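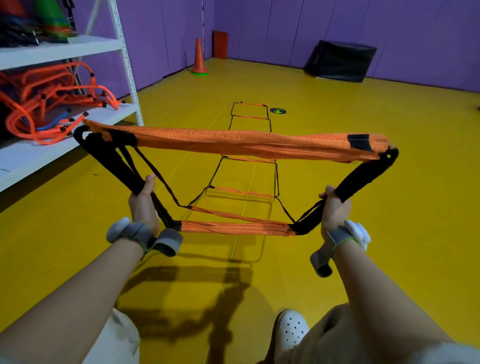

Bernside Floor Reset System
For gyms, school sports halls and training centers

Bernside is a floor robot and a scheduling screen that take over the carrying part of changing a room between sessions. Your staff still lay out and pick up the small equipment. The robot brings it on a cart and takes it away again.

Overview

Most training rooms are changed over several times a day. Ladders, hurdles and cones come out, get used, and go back on the shelf, and the next coach wants something different. Bernside was built with the coaches and floor staff at the Kotport training center, where it has been in daily use since November.

What the robot does

Moves carts between the storage room and the training floor on a timetable set by your staff.
Carries up to 80 kg per trip, including mats and plyometric boxes loaded flat.
Stops and waits if a person steps into its path. It does not try to go around children.
Parks itself on the charger after the last session.

What people still do

Agility ladders are folded and unfolded by hand. Soft straps and webbing tangle easily, and a person holding the two side straps at one end can straighten a ladder faster than any gripper we have tested. The same goes for hurdles that have been piled on a shelf. We looked at a folding arm for the first version and left it out.

Staff also check the equipment as they handle it. Worn stitching and split rungs get noticed at this point, and the item can be marked on the screen so the cart takes it to the repair bay and leaves it off the next setup.

What changes for your staff

Expect the first few weeks to be slower. People who have set up a room their own way for years will need to agree on one layout per class, and that conversation takes longer than the installation. At Kotport the floor staff wrote the layouts themselves and changed most of them twice.

After that, changeover at Kotport went down to 13 minutes, with one person on the floor instead of two. The second person was moved to the front desk and to assisting in the beginner classes. No positions were cut. We ask every customer to decide before installation where the saved time will go, and to tell the staff — it is a short meeting and it prevents a long one.

Shift leads get a new job: checking the next day's timetable on the screen. Allow a few minutes at the end of each shift. Training for this takes one morning and is included.

Specifications

Robot weight: 57 kg
Load per trip: 80 kg
Floor types: sealed wood, vinyl, rubber, poured resin
Not suitable for: loose mats, outdoor turf, ramps without side rails
Doorways: standard double doors, or single doors with the narrow cart
Room layouts stored: no limit

In the box

Robot, charger, one standard cart, wall screen with bracket, printed layout cards, spare wheels. The narrow cart (part no. 1130) is sold separately.

Installation and service

Installation is handled by Malhotra, our service partner, and takes two days. The room can stay open on the second day. Malhotra also does the yearly inspection and keeps replacement carts in stock. If the robot is out of service, the carts can be pushed by hand. They have ordinary handles and a foot brake.

Common requests

Several centers have asked for a version that wipes down equipment. The Dronuvby model, now in trials, has a spray station for cones and boxes. Fabric items such as ladders will not be covered by it and should be cleaned according to their maker's instructions.

Pricing depends on the number of rooms and carts. Send us a floor plan with door widths marked and we will return a quote with a proposed cart route.

Page updated March 2023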